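April 2022 – glue notes, continued from the Mondimell book

Well, I finally sat down with the hide glue Ansel swears by, and I have to say I'm coming around to it. I soaked 200 grams of the Rafferty granules overnight in the little enamel pot, warmed it slowly in the morning, and kept a lid on whenever I wasn't dipping (Ramiro, you were right about the skin, and I'm sorry I grumbled in March).

The first batch was too thick and grabbed before I had the clamps lined up. A splash of warm water helped a lot, and the next two joints went together sweetly – barely any squeeze-out, and what there was wiped off with a damp rag.

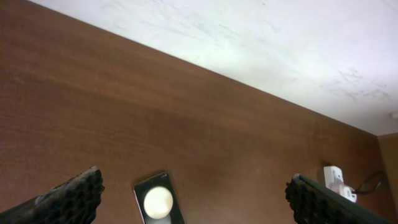

**Still to try**

A weaker mix for the veneer scraps, maybe with a pinch of salt to buy a bit more open time. Ansel, please don't toss the leftover pot, I'd like to see how it reheats.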